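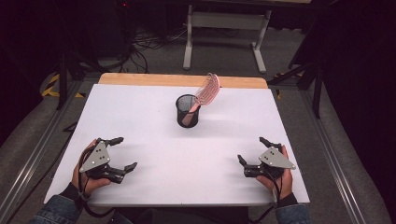 Search this site

So I finally got the word on the Koren Street swap shop, and it's good news: it opens again in March, in the old Tenetti shoe store two doors down from the bakery! I stopped by at lunchtime and the paper was already off the windows.

You bring in household stuff you're done with (combs, desk things, lamps, whatever) and take home something else. Last year 1517 items changed hands, and 106 families signed up for a card. I got a waffle iron out of it and I still use it.

Cards stay free. The one new rule is a limit of two bags per visit, and I'm fine with that. Doors open at 10 a.m., and there are 34 parking spots out back.

Filed under: Around Town, Free Stuff

Last updated: 4:15 p.m.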